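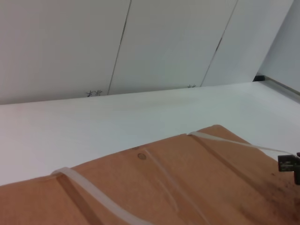
Rollden opens second finishing hall at Flandell site

Rollden, the maker of resilient floor coverings and underlay, has brought a second finishing hall into service at its Flandell site. The hall covers 2,041 square metres and handles cutting, edge trimming, inspection and packing. Pressing and curing stay in the original building, which is joined to the new hall by a covered conveyor.

The new hall was handed over in February after a test period in which 369 rolls were passed through both cutting lines. Rolls are now conditioned for 24 hours at a steady temperature before they are cut. In the old layout, conditioning took place in the main store, where the temperature changed with the season and cut lengths had to be checked again before dispatch.

"Most of our returns over the past few years came down to length and squareness," said Pornthip Phetsri, operations director at Rollden. "The material left the press within limits and then moved a little in the store. We have put the conditioning room next to the knives, and the cutting tolerance on standard widths is now plus or minus one millimetre."

The two lines have different tasks. Line A cuts full-width rolls for contract flooring. Line B cuts short runs and sheet sizes, including the Dollirero underlay range, which was previously trimmed by an outside firm, Rojanasak. Rojanasak will continue to supply printed backing paper under a separate agreement.

Offcuts from both lines are sorted by grade and returned to the granulator. Rollden expects to recover 544 tonnes of material in the first full year of running – mixed grades will be used only in underlay and will not enter the wear layer of any floor covering.

Storage has also been changed. The racking in the main store has been rebuilt to give 1,531 pallet positions, and orders for stock sizes placed before 11 am will leave the site on the same working day. Delivery times for made-to-order colours are not affected.

Product codes, data sheets and fitting instructions remain as they are. Customers who hold stock cut before the change may lay it alongside new stock of the same code, provided that all rolls are left to stand in the room for 24 hours before fitting.

Technical questions: Manee Luangrath, product support, Rollden
Press contact: Nantana Chantharasri, Rollden, Flandell site office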